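Bamboo steamer smells musty after storage

Zokamness
I put my steamer away in March and now it smells like a damp closet. No visible mold. Can I save it or should I buy another one?

Isetti
Simmer water with a splash of vinegar and steam it empty for 20 minutes. Air dry for 2 days – not in a cabinet.

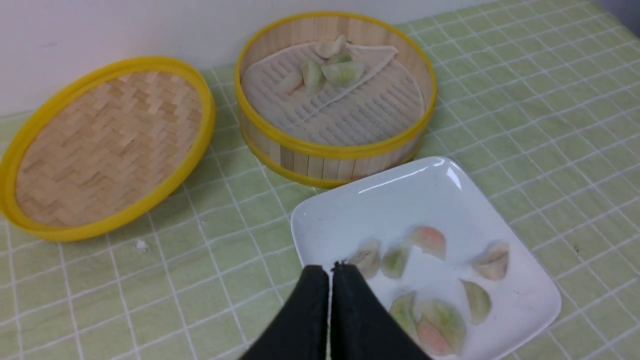

Bamboo steamer basket and lid

Don't use dish soap, the bamboo holds the taste.

Uniyal
Mine smelled too, tossed it. Metal ones are easier.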